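Paid by the word: how low is too low?

inkstub
Totby offered me 4 cents a word for serial fiction. 2,568 words, due in a week. Take it?

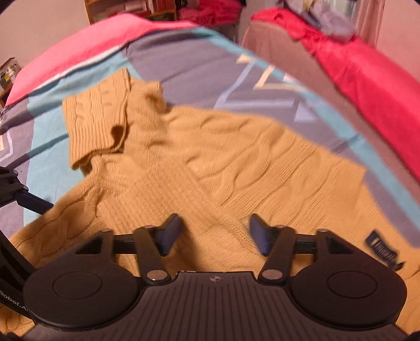

Rent's due so leaning yes. They want all rights tho.

marginalia_7
No. Fiklow pays 7 and you keep reprint. 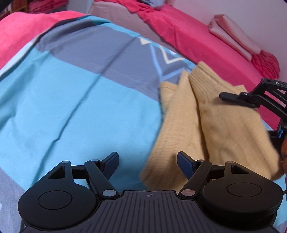

Slow to answer, but they do pay. Got my check in March.

copyhack
Disagree. Fiklow cut my story to 200 words and paid for 200. Read teh contract.
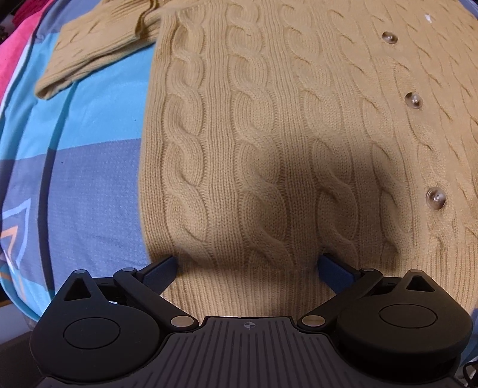

Totby at least pays for what you turn in. Gronow too, last I herd.

marginalia_7
That was a filler slot, says so in their guidelines. All rights is worse.

inkstub
Ok asking Totby for first rights only. Will post what they say.
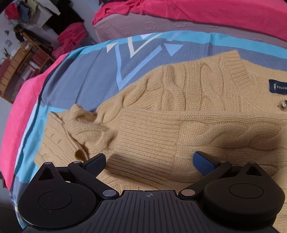

Related threads
Tulton Review kill fees
Pen names and taxes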